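The Kitchen at Wukemholm

I took the job at Luris because it said "home working, kitchen duties" and I thought, well, I can do kitchen duties. I pictured myself writing recipes for a website or something. What I got in the post was a pair of gloves with wires in them, a headset that made my ears hot, and a login for a place called Wukemholm.

Wukemholm isn't a real place (I looked it up, I was hoping for a lighthouse). It's a kitchen. You put the headset on and there you are, with one hand, silvery white and shiny like a bathroom tap, and wherever you move your glove the hand goes too. More or less! For the first couple of days mine had a habit of drifting off through the ceiling.

The idea is that I do a thing, and the machine keeps a copy of me doing it, and when it has enough copies it has a go by itself. The learner is called Carnegie. I needed to give Carnegie 3000 good ones before the end of December. A good one means you start clean, pick up whatever you've been told to pick up, put it where it's meant to go and let go nicely. If you knock something over you press the pedal under the desk and the whole kitchen jumps back to how it was, and that one goes in the bin.

I got very fond of that pedal. I reached for it with my foot in the supermarket once, after I'd sent a pyramid of oranges across the floor.

Anyway, by the time it got properly cold I was doing 13 an hour and talking to Carnegie the whole time, which you're not supposed to do, or at least there's no reason to, as it can't hear. I'd say, right, love, this is how you hold an apple, don't pinch it. And then I'd hold the apple and not pinch it.

In the evenings they ran a test, at 8, after I'd had my tea. I could log in and watch if I liked, with my gloves off, and the hand would move about without me. It was a funny feeling, I'll tell you that. The first time, it went for the tomato and missed by a mile and sat there opening and closing like a crab. I laughed so much I had to take the headset off. Then I felt mean and put it back on.

It got better. It got better in my way, is what I'm trying to say. I have this thing where I stop just before I pick something up. I've always done it, with cups, with the phone, with the handle of a door if I don't know who's behind it. My mum used to say I was asking permission. And one night there was Carnegie, the hand up over the worktop between the potato and the big black pot, fingers spread, not touching either of them.

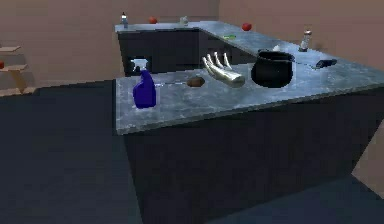 I knew what it was doing, of course. I'd have known it anywhere. I said, go on then, and it waited a bit longer, exactly as long as I would have, and then it went down and got the potato.

The next morning there was a message from the Zirkell office, who pay the bills for all this. They'd noticed a hesitation. Very polite about it. It was costing them time on every single pick and could I please record the next lot without it, so it would wash out of the data. They sent me a little diagram with arrows.

So I tried. I put the gloves on at 6, while it was still dark out, and I went straight for things, grab, grab, grab, like somebody at a jumble sale. I knocked the pot over twice. I was on that pedal all morning. After lunch I made a cup of tea and stood looking at it on the side with my hand over the handle, and I thought, oh, I'm doing it again.

I drank the tea, put the gloves back on, and did the rest my own way. I've not had a reply yet.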